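Category: Home Care > Kitchen > Sinks and Faucets

White spots on chrome faucet, cloth or spray?

We have a tall chrome faucet on a white sink, with a brick wall directly behind. The water in Bumham is hard and after every week the spout has a white crust again.
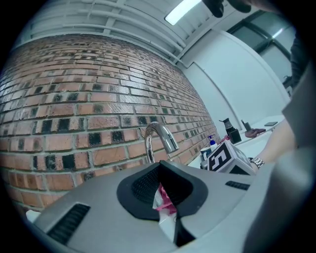

Ehsan Kazemi asked me already under my older post if I tried vinegar. Yes, 300 ml, and it smelled in the whole kitchen. Is a wet cloth every day enough?

Solange Caldeira

Answer 1

I have the same problem for 18 years.

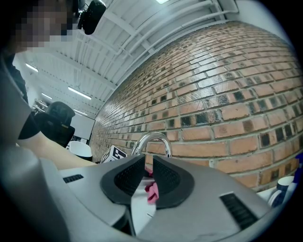 Hard water leaves lime when the drops dry, so the drying is more important than the washing. Take a soft cloth, like your pink one, and go along the arch from the top down to the base. Do not forget the underside.

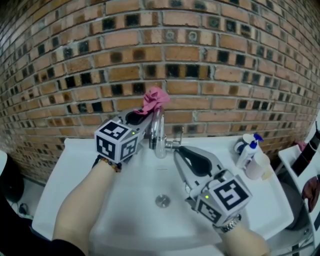
Wilma Purves wrote to me once that she dries hers only in the evening, and it stays clear. I prefer after each dishwashing. The base collects the most, so push the cloth also behind it, where the fingers do not reach well.
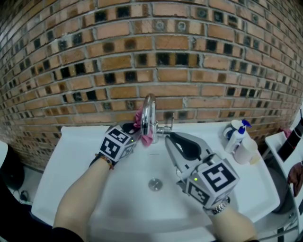
For old crust, leave a cloth with lemon juice on it and rinse very well after.

Dirceu Frota

Answer 2

Buy a water softener. Mine was 465 with the installation.

Llinos Lloyd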